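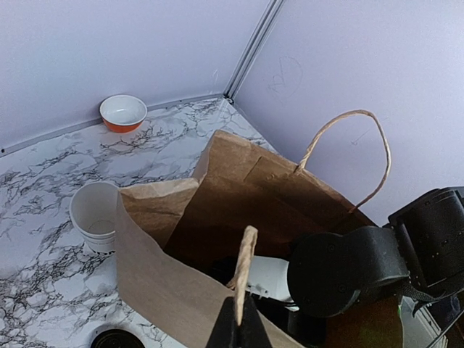
Wednesday, August 22, 2018
Packing bench, gift sets

Kraft bags, twisted paper handles. Going with these for the Sellen order unless Zulmira objects. Opened one out on the marble-pattern worktop and stood it up, one handle held at the front. Side panels want to fold back in at the top though, same as the January lot. Run a hand round the inside before anything goes in, otherwise the flap catches.

Handles: twisted rope, glued to the panel. Test from last week was 4 kg for an hour, no tearing at the glue. Not going heavier, the sets are nowhere near that.

Order of packing, for whoever does the Fultville batch:
dark items at the bottom, white glossy piece on top where it shows. Handles up last. Don't fold the top over, Weerasinghe asked for open bags and then complained when we taped them.

Paper cups: keep them off the worktop when bags are being filled, please. Knocked one over yesterday with tea in it and lost two bags.

Tissue. White, crumpled by hand, one sheet at a time. Flat folded looks mean and slides about. Tried twisting a strip and letting it arch over the rest, quite like it, takes up height without using much paper.

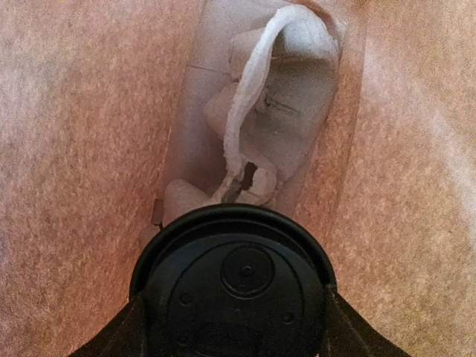
Recess wants filling nearly to the edges, bit looser in the middle so the thing can be pressed down into it. Too much and it springs back out on the pink. Too little and you see the tray floor, and the floor isn't pretty.

Under warm light the white tissue goes a bit lavender against the pink. Zulmira Correia thinks customers will like that, I think they'll ask for thier money back. Try again under the daylight tube before deciding.

Stock: 185 bags, 50 set aside for Urkasau. Tissue, some 2185 sheets going by the delivery note, not checked.

To do
- ring Weerasinghe re labels, inside or outside the bag
- ask Sellen if cream tissue costs the same
- lint roller for the speckled surface, it shows evrything
- find the good scissors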